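The Spare Room

Elie Twal moved into the back room at Cultham in January, with two bags and a tin of buttons that had been his aunt's. The rent was 1000 a month and it covered the furniture. He had grown up sharing a dresser with his brothers, and he stood at the nightstand for a while before he unpacked.

He put his watch on top of it and took it off again. He tried the drawer. It ran smoothly and went back without catching. At the Whitlock boarding house he had kept his papers under the mattress for 20 weeks, and every morning he had felt for them with his hand.
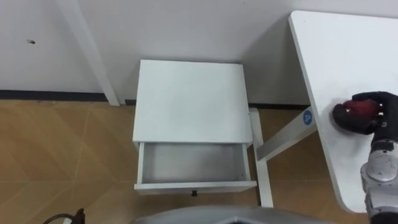

What does a man keep in a drawer beside his bed? Elie kept his aunt's letters, a pencil, his spare glasses and the key to a house in Bruvden that had been sold.

The key took him the longest. He wrapped it in a handkerchief and laid it at the back, then moved it to the front where he could find it in the dark. The letters went in flat, oldest at the bottom. There were 34 of them and he didn't read any.

Around the time the neighbours were starting supper, he went down to the kitchen and filled the kettle. He drank his tea standing up. When he came back upstairs he hung his coat behind the door, sat on the bed and wrote his new address on an envelope to his brother.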